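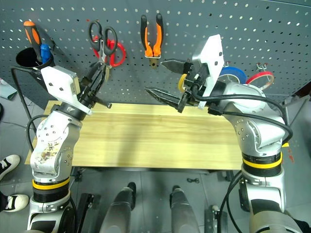
So what sort of game is Nallow? It's a point-and-click adventure set on a canal, with one town, one long night and a lot of people who won't tell you the truth.

(Pause. Let the title slide sit for a moment.)

Hello everyone, I'm Annapurna Salian, I write the dialogue at Ornbridge and I'm going to talk about hints. I love hints! I've been stuck in adventure games since I was small, and I don't mean that fondly. There's a locked door in an old one that I still think about in the bath.

When we started on Nallow we had no hint system at all. We thought the puzzles were fair. Then we ran the September playtest and 32 people sat down with the first chapter, and most of them got stuck at the lock gate. I wrote the lock gate. It was a long afternoon.

(Next slide, the gate puzzle. Don't explain the solution, it's in the demo.)

Our first fix was a button marked Help. Players hated pressing it, they told us it felt like giving up. So we took the button out and gave the job to Mathur, the ferryman, who was only in the game to sell you a ticket. Now you can chat to him whenever you like, and he grumbles about whatever you're stuck on. If you keep asking he grumbles more clearly.

He had 2 lines in the first script. He's got 224 now, and I'm still adding to them (sorry, Traken, who are doing our translations and have been very patient with me).

(Play the clip. If the sound fails, do the voice.)

The tricky bit is knowing what the player already knows. We keep a list of everything they've looked at and everyone they've spoken to, and Mathur checks it before he opens his mouth. He won't mention the key if you haven't seen the key. Early on he did, constantly, and he spoiled the end of chapter two for our own producer.

(Skip this next part if we're running late.)

Puzzle order matters too. I'll show you the chart on the next slide, it's messy, and the red lines are places where he still gets it wrong.

Demo next, then questions. I'm at the Ornbridge table until four on Wednesday if you'd like a go yourself.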